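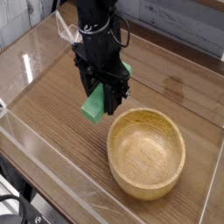
Stenico bowl, light honey, with the Gerico block in jade green

Stenico Wooden Bowl and Gerico Block, set

Price: 118 euro for the set, packing included
Sold by: Tirnutis, goods for table and shelf
Item name on the invoice: Stenico / Gerico jade

The Stenico is our round, shallow bowl for the middle of the table. We sell it together with one Gerico block, a long green piece with a squarish section, because so many customers were asking for the two in one order. The separate listings are closed since February.

The bowl

The wood has a light colour between honey and yellow. The rim is thick and well rounded, so it is comfortable to take the bowl with one hand, also when it has fruit in it. From the rim the inside goes down gently to a flat round bottom. You will find fine rings of the grain there, and small streaks. They belong to the wood and they are different on every piece. Please do not choose this bowl if you wish for a perfectly even surface.

On a darker brown table the yellow tone comes out more strongly than on a white one. Ama Laryea, who prepares our orders, can hold two bowls side by side and send you the paler or the deeper one. Write it in the order notes.

Suitable for: bread, whole fruit, nuts in their shell, keys, letters.
Not suitable for: soup, salad with dressing, the microwave, the dishwasher, the oven.

The block

The Gerico block is jade green and lets some light through it. It has a soft gloss. At the flat ends the green can look lighter, like mint, when the lamp or the window is on that side. Most people lay it on a shelf or put it on papers. It can also lie inside the bowl, but please lower it in with care and do not drop it, the bottom of the bowl takes marks.

It is a decorative object and we do not sell it as a toy.

Care

Wipe the bowl with a cloth that is only a little damp, then dry it at once. Do not leave it in water. Every 4 months you can rub in a thin coat of colourless oil which is made for kitchen wood. Leave it overnight and take off the rest in the morning. The block needs only a dry soft cloth. Kitchen spray makes it dull after some time.

Delivery and return

Sets in stock leave our store in two working days. Bowl and block are wrapped separately and travel in the same box. Please open the box on a flat surface, the block is small enough to slide out of the paper. You may return the set if it is unused and both parts are there. We cannot take back a bowl that was already oiled.

From our customers

"I bought it for the entrance and it moved to the kitchen after one Saturday. The colour is warmer than I expected, which I like." Araba Zakaria

"Good thick edge. I would prefer to buy the bowl alone." Darcy Whitcombe

"The green one is on my desk now and my son asks for it every day." Kobina Aryee

Questions before ordering

Sena Korletey answers messages about the Stenico and the Owusu tray in the mornings. For a gift, tell us the name for the card and we will leave the invoice out of the box.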